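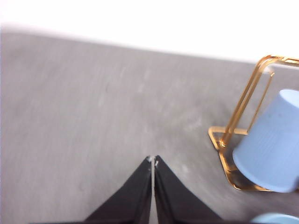 **Does the rack have to go against a wall?**

No, though many of our customers like it there. A gold wire rack shows its shape best with a little space around it, so we usually suggest standing it near one side of the table and leaving the rest clear for whatever you're in the middle of. Mine has wandered all over the house, if I'm honest with you!

**What should I put under it?**

Something soft, if your tabletop marks easily. Thin metal feet can leave little scratches when you nudge things along (and we all nudge), so a piece of felt cut a bit bigger than the rack does nicely. Gray hides the dust, and you can shake it out at the back door.

**Can I keep small tubs next to the rack as well as on it?**

Of course you can. Round lidded tubs are happy standing close by, and light blue against gold wire is a pairing I never get tired of. Ribbed sides are easier to grip when your hands are full or a bit soapy, and two tubs with matching lids look tidy even on a morning when nothing else does.
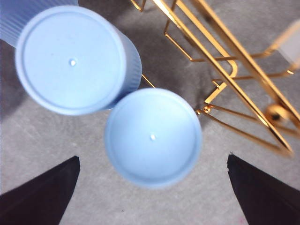
Piyumi Barua wrote in to say that she puts a strip of masking tape under each tub with the contents written on it, as her matching lids kept getting her cotton balls and her buttons mixed up. We've passed that along to everyone in the Janham shop, and I've started doing it at home with the tea.

**How do I clean the gold finish?**

A soft cloth, barely damp, and then a dry one straight after. Please skip the scouring pads and anything with bleach in it. Corners and bends collect the most dust, and a dry paintbrush gets into those beautifully.

**Can I return a rack if it doesn't suit the room?**

Yes, within 40 days, in whatever box you have handy. Put a note inside with your name and ask for Ingrid.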